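Toy Food, Sorted Again

Saturday, February 11, 2023

The play food has been on my list for a while. It had spread over three shelves and a shoebox, and pieces from different sets had mixed to the point where the original boxes meant nothing. I went through all of it this week.

First step was to pull out everything cracked, chewed or sticky. Anything with a split seam goes in the trash, as water gets inside and does not come out. The rest went into a sink of warm water with dish soap, then onto a towel overnight. Felt pieces were kept out of the sink and brushed instead.

Next was the question of categories. I tried sorting by brand, which was a waste of an evening. The Hayat pieces are slightly larger than the Biltutmont ones, but mixed together the difference only matters for the egg carton, where the larger eggs jam. Sorting by color looked good for one afternoon and then failed, because half of the fruit is two colors. What I use now is plain: vegetables, fruit, bread, everything else.

Containers were the other problem. Lidded plastic tubs stack well but are opened once and never closed again. Open baskets are better. A basket wants to be low enough that the bottom layer can be reached without dumping it, and it should not be filled past 70 percent. Above that, pieces roll off the top whenever the basket is moved.

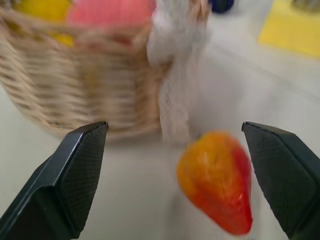

Vegetables are the category that overflows first. Onions and tomatoes are nearly round and pack badly, while carrots lie flat and take up very little room. I moved the corn to "everything else" for that reason, which is wrong botanically in at least one sense and fine in practice.

Labels are still open. I printed 6 on card stock and the corners curled in a day. The Stosex label tape holds on smooth surfaces but lifts from anything woven, so the next attempt is a tag on a short loop of string. I will look at the whole arrangement again in March, when the Gondton tea set comes out of storage and needs a shelf of its own.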